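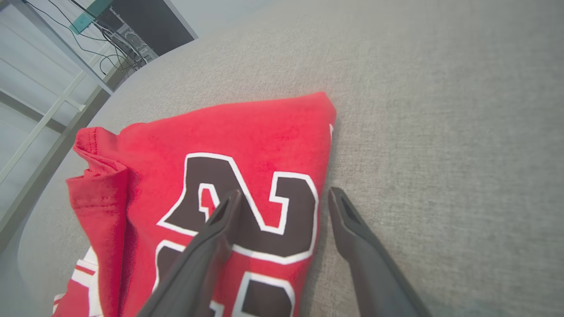
Costska Opens Jersey Wash and Fold Service to Youth Teams in Grullbridge

Home | About | Services | Locations | News | Contact

GRULLBRIDGE, 2018-10-17 – Costska, the home laundry company, today opened its jersey wash and fold service to youth and adult recreational teams in Grullbridge. The service was first offered in Trorkby in April and has handled 3618 garments there.

Teams sign up for a season. Shirts are picked up after a game, washed, folded and returned before the next one. Each team's order is kept together from pickup to return, and no two teams share a load.

The service covers game shirts, warm-up tops and plain T-shirts. Numbered shirts are turned inside out for the wash and turned back before folding. They are folded with the number facing up so that a coach can hand them out without opening the stack. Heat is kept low for any shirt with large printed numerals, and an iron is never used on the print.

Red and white kits get extra care. Many local teams wear red shirts with white stripes or white trim, and the dye can run into the white parts in a warm wash. Costska washes these shirts in cold water. White garments are sorted out and washed on their own.

Folding is done on a wide, flat padded surface, with a basket kept beside it. Costska recommends the same setup to families who wash at home. A large ottoman works well for this and is easier on the back than the floor.

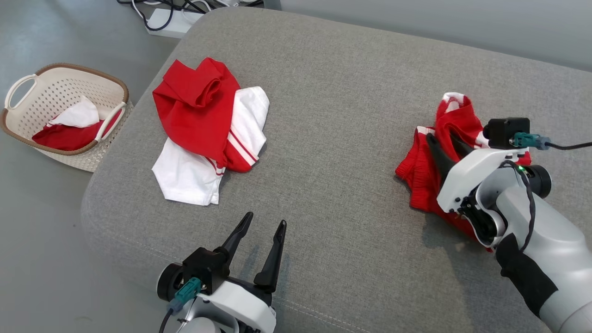

The price is $8 per shirt per month for teams that sign up for a full season. Single orders are also accepted. Shirts with loose hems or lifting numbers are set aside and the team is told before any work is done on them.

In Trorkby, 223 teams have used the service. Pickup there is at the Radulović building, and the Grullbridge counter will keep the same hours. Sign-up forms are available at both counters.

Filed under: Company News, Laundry, Team Services

Recent releases
- Costska Adds Evening Pickup in Trorkby
- Cold Water Washing: A Short Guide for Parents
- Radulović Building Counter Reopens After Repairs
- Fall Season Sign-Up Dates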